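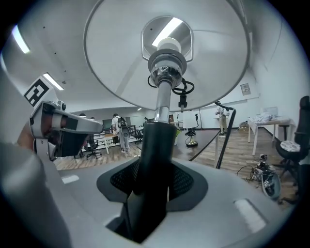
From: Cletus Oyelaran
To: Gorndale Repair and Reuse list
Subject: Re: [gorndale-reuse] Floor lamp, shade does not sit straight
Date: 5th March

Dear Juniper, dear all,

thank you for the long message. I answer between your lines, I hope it stays readable.

Juniper Lyons wrote:

> I have a floor lamp with a black pole and a big white shade, open at the
> top and the bottom. The shade leans to one side and when I push it back
> it leans again after a day. Is the shade bent, or is it the pole?

Most probably it is neither. On this type the shade is held by a ring at the socket. When the bulb is changed, people often turn the ring together with the bulb, and it becomes a little loose each time. Please do the following:

Switch off, pull the plug out of the wall and let the bulb cool. Take out the bulb. Hold the shade level with one hand and turn the ring clockwise with the other hand until it stops. Do not use pliers. The chrome is thin and you will see the marks for ever.

If the shade still leans, look at the short stem between the socket and the pole. This piece is screwed into the pole and can also be loose. Here you must be careful, as the cable in many lamps goes through the stem, and if you turn the socket several times you twist the cable with it. A quarter of a turn is fine. If it needs more, bring it to us and we open it properly.

> Also the cable near the socket is in a loop and I don't like how it
> looks. Can I cut it shorter?

Please do not cut it. I know two kinds of lamp where there is a loop at this place. In the first kind it is only spare length, and you can lay it closer to the fitting with a small cable tie, not pulled tight. In the second kind there is a small connector in the cable, and then the loop is needed so that the connector can be opened without pulling on the socket. From your words I cannot say which one you have. A cable tie must in any case not touch the bulb, and if the cable feels hard or has cracks, please stop using the lamp until somebody has looked at it.

> Last question, which bulb? The old one was 200 watts and it has left a
> brown mark inside the shade.

200 watts is far too much for a shade like this. Look for the sticker on the socket or under the foot and never go over the number which is written there. I would take an LED with a matt white glass. With an open shade you look directly into the bulb when you sit on a low chair, and clear glass is unpleasant for the eyes. The brown mark will unfortunately stay. Mavis Halvorsen had good results with a dry rubber sponge for dust, but scorching is a different matter.

If you want a new shade, measure the ring before you order – the hole has different sizes and I have bought the wrong one myself. Boateng still had plain white ones in September, I don't know about now.

Two small things for everybody. The tester for the plugs is back from Clyde and lies again in the grey drawer. And who has borrowed the long screwdriver, please return it, I need it for the Civov lamps.

With kind regards
Cletus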